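Heat is energy that moves from a warmer thing to a cooler thing. It never travels the other way by itself. If you leave a mug of cocoa on the bench, heat leaves the cocoa and spreads into the mug, the bench and the air until everything is at the same temperature.

## Three ways heat moves

**Conduction** is heat passing through things that touch. The tiny particles in a warm material jiggle quickly. They bump their neighbours, and the neighbours begin to jiggle faster as well. Metals conduct heat well. Wood, wool and air do not.

**Convection** is heat carried by a moving liquid or gas. Warm air is lighter than cool air of the same volume, so it rises, and cooler air flows in underneath.

**Radiation** is heat travelling as invisible waves. It needs no material at all, and the Sun's heat reaches Earth this way.

## Heat inside machines

Any machine that uses electricity turns part of that energy into heat. The processor of a computer is a small chip that does millions of sums each second, and it warms up quickly. If it gets too hot, it slows down or switches itself off.

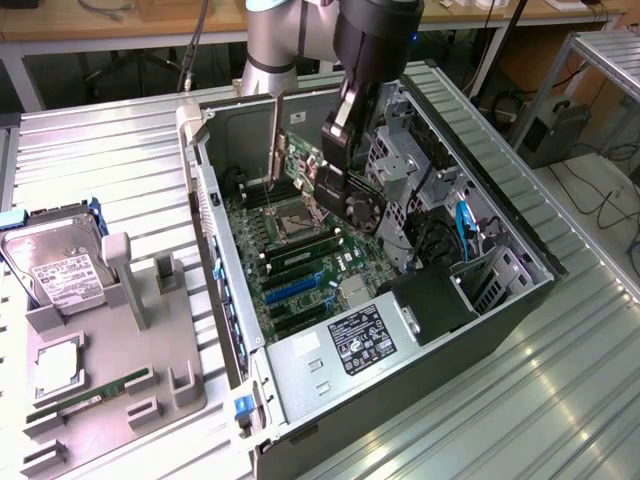 A cooler uses two of the three ways. Heat first conducts out of the chip and into a piece of metal pressed against it. Many coolers have thin metal fins, which give the heat a large area to escape from. A fan then pushes air past the fins, and the air carries the heat away. Moving air with a fan is called *forced convection*.

Your body does something similar. Blood carries heat from your muscles to your skin, and a breeze takes it away – sweat helps too, as it uses up heat when it evaporates.

## Try it: the spoon test

You will need a metal spoon, a wooden spoon, a mug of warm tap water and a little butter.

1. Put a dab of butter on the handle of each spoon, at the same height.
2. Stand both spoons in the mug.
3. Wait nine minutes.
4. Check which dab is softer.

Write down the result, then repeat the test with a plastic spoon. Keep the colour and size of the mug the same each time.

## Words to know

- **Conductor:** a material that heat passes through easily
- **Insulator:** a material that slows heat down
- **Evaporate:** to change from a liquid into a gas

*Text: Visitación Ortuño. Checked by Wissam Daher.*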